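3.2 Surface wear in sloping-sided metal bins

Wear was recorded separately for the floor, the inner walls and the upper panels of each bin, as the three zones differ in how goods come into contact with them. Figure 3 gives a large grey bin with a scratched, cloudy floor and dark, irregular worn patches along the lower edge of the bright strip of inner wall.

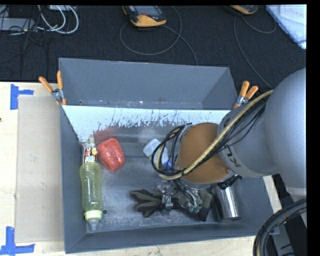 Chelsea Whitlock objected, on reading an earlier version of this section, that a cloudy floor says little about wear on its own, and that cleaning with a stiff pad can dull sheet metal as thoroughly as a year of sliding bottles. The objection is a fair one. Clouding was therefore dropped from the wear score and kept as a separate note, and only marks with a visible edge or direction were scored as scratches. Small pale scuffs were entered under their own heading and given half weight.

The full set comprised 300 bins in use at the Rusport store. Of these, 253 were scored. The remainder were left out, either because labels or tape covered the lower wall or because the bin had been repainted during the survey period. Each scored bin was emptied, wiped with a dry cloth and examined under the same lamp. In total 1815 separate marks were entered on the sheets, a mark being any scratch, dent or scuff longer than the width of the printed gauge.

Most of the marks lay on the floor, and the join between floor and wall came next. The upper panels carried few, and those tended to sit low down. A similar pattern was reported by Šimko for deeper bins with upright sides, although in that work the corners were the worst affected part. No such concentration was found here. Sloping sides appear to lead goods away from the corners as they settle, so that the contact falls on the lower part of the wall instead, but the present survey was not designed to test this and the point is left open.

Holes in the floor were noted but not scored. Where a scratch ran up to the rim of a hole it was measured to the rim and no further.

Two bin types were compared, listed in the store's records as Clunura and Lestell. The Lestell bins had the higher mean score, but they were also the older group, and once bins were matched by date of purchase the difference was within the spread between observers. Agreement between observers was good for the floor and poor for the walls, where reflections made shallow marks hard to follow. Four bins were scored again in May with the lamp lowered, and the wall counts rose in every case. The wall figures in Table 2 should accordingly be read as lower limits.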